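About Makitex

Makitex records demonstrations of handling work and delivers them as training data for robot control models. An operator moves the robot through a task, either by guiding the arms directly or by driving them from a second station, and the motion is stored together with the camera views. Customers are equipment builders, research departments and a few laundries and linen suppliers that want to know whether a job can be automated before they pay for a machine.

The company works from a single site in Burkbridge, with a storage and repair unit in Stustthorpe. Recording, checking and packaging are all done in Burkbridge. Makitex does not build or sell robots.

What we work on

Most of our work concerns soft goods: napkins, towels, pillowcases, small garments, bags and sheet material. A rigid part has one shape and can be located with a model of that shape. A cloth has a different outline every time it is put down, and the part of it that matters, usually an edge or a corner, may be underneath. Written rules for this kind of work become long very quickly and still miss ordinary situations. Recorded demonstrations cover them at a lower cost per situation, provided that the demonstrations are varied and the operators agree on method.

We divide cloth work into short segments. The usual ones are approach, pinch, lift, spread, fold, release and press. Each has a written start condition and a written end condition. A pinch, for instance, ends when the fingers are closed on the material and the jaw reading has stopped changing. Lift begins at the next sample. The segment boundaries are marked by a reviewer after recording and not by the operator during it, as an operator who is pressing a marker key tends to pause at the boundary, and the pause is then learned along with everything else.

Corner grips are recorded as a separate class from edge grips and center grips. A corner held at the fingertips leaves the remaining sheet free to open, and the tension lines running out from the grip give the model something to read in the wrist view. 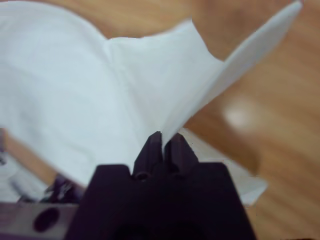 How a task is recorded

Two methods are in use.

Direct guidance. The operator holds the arm and moves it by hand with the joint motors in a low-resistance mode. It is quick to set up and gives a good sense of contact. Its drawbacks are that the operator's hands and sleeves enter the fixed camera views, and that fine finger motion is hard to produce while supporting the weight of the arm. We use it for path teaching, for reach checks and for tasks in which the gripper opens or closes only once or twice.

Remote control. The operator sits at a leader station of the same proportions as the working arms. Joint angles measured at the leader are sent to the follower, and finger opening is controlled by a trigger. The fixed views stay clear of people. Nearly all cloth data is recorded this way. New operators find that the absence of touch makes them close the fingers too hard and too early, and the first part of their training is spent correcting this.

Before a recording session the operator works through the task sheet, which gives the object, the range of starting positions, the accepted end state and the reasons for which an episode may be stopped. Starting positions are drawn from a list. Operators are not asked to improvise variety, because people who try to place a cloth at random place it in the same few ways.

An episode that fails is kept if the failure and the recovery are both visible. It is filed under its own label. Customers can include or exclude this material when they order. In our experience a model trained only on clean episodes behaves well until the first missed pinch and then has no useful next action.
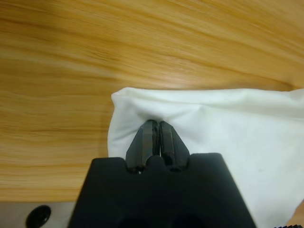

Grip depth is the setting that causes the most discussion during review. If the tips take too little material, the cloth slides out on the lift. If they go in too far, they gather a second layer and the fold comes out crooked, or the tips touch the table and the wrist reading jumps. The task sheet therefore gives a depth range for each fabric weight, and the reviewer rejects episodes outside that range unless the sheet allows them. The same rule applies to approach speed. Slow approaches look careful but teach the model to hesitate.

What is stored

Each episode contains:

Joint positions, commanded and measured, for every arm in use
Finger opening, commanded and measured
Motor current at each joint
Wrist camera views
Fixed camera views
Segment boundaries and reviewer labels
Calibration record for the session
Task sheet version

All streams carry a common clock. Commanded and measured values are kept apart through the whole process, including in the delivered files. Some customers train on one and some on the other, and a data set in which the two have been merged cannot be repaired later.

Wrist views are delivered as recorded. We do not sharpen them, crop the gripper out of them or remove blurred stretches. The model will have the same view when it runs, with its own fingers in it and with the same blur during fast moves, and cleaning the training set would only create a difference between training and use.

Working with two arms

A napkin can be folded with one gripper if the table provides enough friction. For larger items, and for any item that has to be opened before it is folded, two arms are normally required. Two-arm recording puts both followers under one operator, with a trigger in each hand. We tried assigning one arm to each of two operators and gave it up. The timing between the arms depended on who was paired with whom, and review could not separate the skill of the task from the habits of the pair.

With two arms over a small work area, spacing needs its own rule. An arm that is waiting stays on its own side of the item with its fingers clear of the fabric, but close enough to enter without a long reach. Long reaches from a parked position add idle time to every episode and put the incoming gripper at a poor angle.

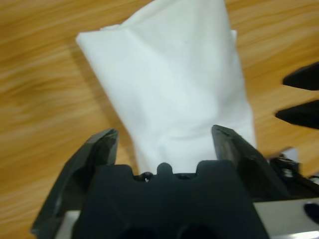 Handover segments are the exception. There the spacing rule is suspended, both sets of fingers may be on the item at once, and the first gripper opens only after the second has closed. The required overlap is stated on the task sheet. Reviewers check it against the finger opening data, as the point of contact is often hidden by the gripper housing in one view or another.

Checking

A second person reviews every episode. The reviewer does not see the operator's identity. An episode is accepted, accepted with a failure label, or rejected with a written reason. The reasons come from a fixed list of 12, which has been revised twice. The three that account for most rejections are wrong starting position, grip depth outside range and an end state that does not match the sheet.

A standard order is 1000 accepted episodes for one task on one object family. Before production starts we deliver a pilot set of 330 episodes so that the customer can load the files, run a first training pass and ask for changes to the task sheet. Changes made at this stage are included in the price. Changes made later require a new sheet version, and the earlier episodes are delivered as a separate group.

We calibrate the arms and cameras at the start of each session and again after any contact hard enough to trip a motor limit. If the second calibration differs from the first by more than the stated tolerance, the episodes recorded between them are withdrawn.

The Bickerstaff station

Our recording station is called Bickerstaff. It was designed in Burkbridge and is now in its second version. The first used a single overhead camera and a fixed table height. The second has adjustable mounting plates, replaceable fingertips and a cable route that can be changed without removing an arm. The change to the cable route was made after repeated faults at the wrist connector, most of which showed up as dropped camera samples instead of a full loss of signal and took a long time to trace.

Bickerstaff stations are not sold. Drawings of the mounting plates and the fingertip profile are supplied with each data set so that customers can match the recorded geometry on their own equipment.

Operators and training

Operators are employees and are paid by the hour. There is no payment per episode, which would reward speed in work where pace is part of the data. Training covers station use, the task sheet, both recording methods and review. Every operator also works as a reviewer, though never on the same task in the same week.

We take on new operators each February. Previous work with robots is not required. People who have done sewing, laundry finishing, packing or bench assembly have usually adapted well to the leader station.

Visits and inquiries

Prospective customers may visit the Burkbridge site by appointment. Bring samples of the actual item if possible, including worn ones; a towel that has been through many washes handles differently from a new one, and we prefer to write the task sheet around the goods that will be used. A feasibility note is normally issued after 2 days of trial recording.

Inquiries about repair parts and returned sample goods should go to the Stustthorpe unit.

Page last revised Tuesday, September 30, 2025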